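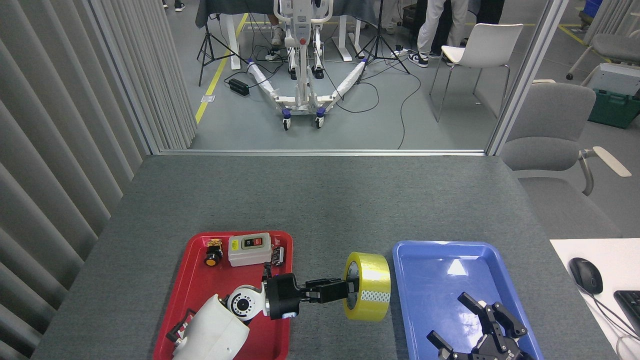
Roll of yellow packing tape between the red tray and the blue tray

Ticket: Halolo match tracking, second-half data out of step with video
Opened: 25/09/2025
Opened by: Baltazar Chávez, performance analyst, Utard women's first team
Product: Halolo vest trackers with Hellex charging dock
Priority: Medium, raised to High by customer
Status: Resolved

Original report

After our last home game the second-half tracking data does not line up with the video. First half is fine. From the restart on, every sprint shows up on the timeline before it happens on the pitch. Our number 9 is shown at full speed toward the corner flag while on the video she is standing in the center circle waiting for kickoff.

We also have a substitution problem. We made a double change in the 81st minute. The report has both players who came on with zero distance, and both players who went off are still running at full time. The coach wants the running numbers before the next team meeting and I can't give him these.

I have already re-uploaded the session and got the same result. I have not changed any settings since May, when we moved to the new dock.

Support reply 1

Thanks for the report. Please send the following:

The raw session file from the dock, not the exported spreadsheet
The match sheet you entered, with kickoff, halftime and restart times
The name of the computer account used for the upload
Whether the vests were taken off or docked at any point during halftime

Please don't delete the session or trim it. If you need to work on it, make a copy first.

Customer reply

Raw file attached. Match sheet attached. Upload was from the analyst account on the laptop in the video room. Vests stayed on at halftime for all the starters. The subs had theirs on for the warmup, then some of them took them off in the dressing room and put them back on for the second half. I don't know which ones. We have 36 trackers on the license and the ones not used that day stayed on the dock.

The restart was late. The referee held us up while a goal net was fixed at the far end. I typed in the scheduled time on the match sheet before the game and then forgot to go back to it.

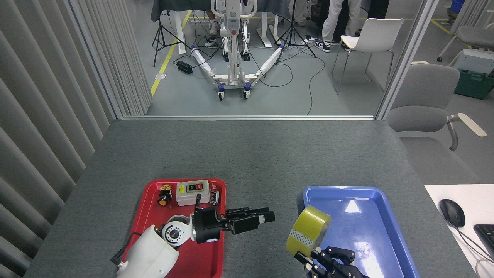

Findings, session file

The raw file is complete. There are no gaps in position data for any of the starters, and heart rate is present for all but one. The trackers are not at fault.

The second half in the match sheet begins 10 minutes earlier than the players begin to move at match speed. The software takes the restart from the match sheet and pins the video to it, so everything after halftime is early by the same amount. It does not look at the movement data to check. This covers the first part of the report.

Correcting the restart time on a copy of the session put the second half in step with the video. I checked it against the kickoff, one throw-in near the dugout and the corner before the second goal, and all of those matched.

Findings, substitutions

Correcting the time did not fix the substitutes. Both players who came on still had no distance.

I compared tracker numbers with the squad list. The two trackers assigned to the players who came on have no data after the warmup. Two other trackers, assigned to unused subs, show match running from the time of the double change until the end. The vests were swapped, most likely when they were put back on at halftime. The dock can't detect this. It only knows which tracker is in which slot, and the person comes from the squad list.

The players who went off have a different cause. When the substitution was entered, the change was saved as a pending event and never confirmed. A pending event shows on the timeline in light gray and is ignored in the totals. Both players walked along the touchline to the dugout afterward and one of them did some light jogging at the end of the game, and all of that was added to their match distance.

Steps given to customer

1. Open the copied session and go to Match Sheet. Set the second-half start to the real restart time from the video.
2. Go to Squad and reassign the two trackers listed in the attached note. Assign from the restart onward only. The warmup data for these players is correct and should stay where it is.
3. Go to Events, find the double change and press Confirm on each line. There are two lines, one per player.
4. Press Recalculate and leave the window open until the green check appears.
5. Compare the totals with the video before sending anything to the coach.

Customer reply

Steps 1 to 3 went fine. Step 4 stops partway with "Source locked by another user." Nobody else is logged in as far as I know. I closed the laptop lid, came back after training and it said the same.

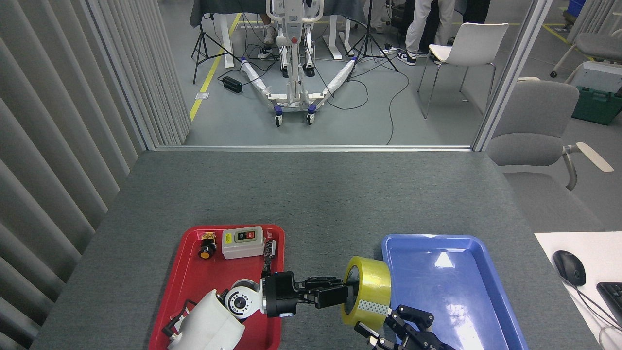

I should add that the academy uses the same license. Their analyst, Yau, has an account but normally works from the other building. I've sent a message asking if anything is open over there.

Support reply 2

The lock is held by the Yau account. It opened the original session the morning after the game and the browser tab has not been closed. A copy made from an open session carries the lock with it, so your copy is affected even though the other account has never touched it.

I can release it from here but would prefer the tab to be closed first, in case there are unsaved tags in it.

Customer reply

Tab closed. Yau was clipping throw-ins for the under-18s and had saved everything. Recalculate finished this time and I have the green check.

Totals look right. Number 9 is where she should be, the two subs have distance, and the two who went off stop at the change. High-speed running for the left back still seems a bit low to me but she did sit deeper after the break, so I'm leaving it.

One request. Could the software show a warning when the restart on the match sheet doesn't fit the movement? It would have saved me an evening.

Support reply 3

Request logged with the product team. I can't give a date for it. Until then, the restart can be edited from the tablet during the game under Match Sheet, Live Edit, and it will carry over at upload.

For the vests, several clubs write the shirt number on the inside of the collar. The tracker itself should not be marked on the side with the contacts.

Closing notes

Cause 1: scheduled restart time left on match sheet
Cause 2: substitutes' vests swapped
Cause 3: substitution events left pending
Cause 4: session lock carried over to copy
Heart rate missing for one starter is not part of this ticket. Customer will open a separate one if it happens again.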